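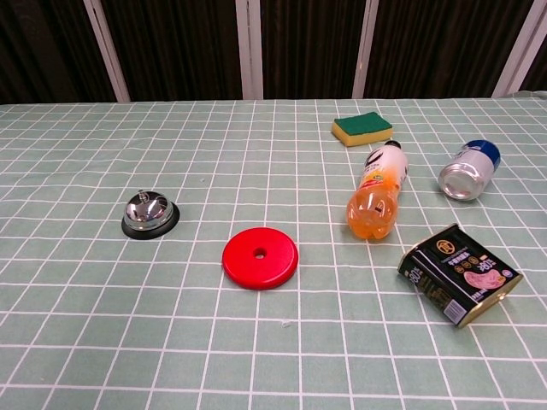 Tips for the Kitchen Table: Preparing a Video Interview at Home

Search this site... Go

Print this page | E-mail to a friend

Many young people who apply for a trainee place at an association abroad do not have an office at home. They have the kitchen. I have done four such interviews from my kitchen in Drerkgate, and later I was sitting on the other side, for a small youth exchange office. The tips below come from both sides.

The evening before

Clear the table completely and wipe it with warm water and a little dish soap. Dry it well, because a damp table makes paper curl and is not good for a laptop.

If the table top is glossy, put a cloth on it. A shiny surface sends the light of the lamp up into your face. A cotton cloth is best, and it also makes the noise of your hands and pen softer. Iron it or pull it tight and fix it with tablecloth clips under the edge.

Empty the garbage and do not cook fish or cabbage. The interviewers cannot smell it, but you can, and for 36 minutes you will think about it.

Noise

The refrigerator is louder than you believe. Record yourself for one minute and listen with headphones. If you hear a hum, check that the refrigerator is not touching the wall or a cabinet. Mine became much quieter when I moved it a little forward. I do not recommend to unplug it. I did this once and forgot it until the next morning.

A dripping faucet can be stopped for a short time with a piece of string. Tie it around the spout and let the end hang down to the sink. The water runs along the string without sound. Of course the washer must still be changed later.

Switch off the timer of the oven, and also any alarm on your phone.

Light and height

Sit with your face to the window. In the evening put a lamp behind the laptop and cover a white wall with its light, so that it comes back to you softly. Baking paper over a hot bulb is dangerous, please do not try it.

The camera should be as high as your eyes. Two thick cookbooks are enough for most people. Put a rubber shelf liner between the books and the laptop so that nothing slides. I use one from Caslow, which I cut with normal scissors.

Papers

Print your CV and the letter that you sent, and lay them flat next to the laptop. Do not staple them, for turning pages can be heard. Write your own questions in big letters on one card. Three questions are plenty.

When I applied to the Figueiredo exchange program, they told me there were 159 applications for very few places. They asked me about one sentence in my letter, and I had the letter in another room.

Water

Take a heavy glass with a wide bottom and fill it half. Place it on the side where your hand does not write, and never behind the laptop. A folded dish towel on your knees is useful if something spills.

The last 15 minutes

Close the kitchen door and hang a note on the outside. Open the link early. Chairs that squeak can be helped with some candle wax rubbed in the joints, but do it before you put on your good trousers.

Afterward, write down what they asked while you still remember. Then you can cook.

Shared 36 times | 4 comments

Print this page | E-mail to a friend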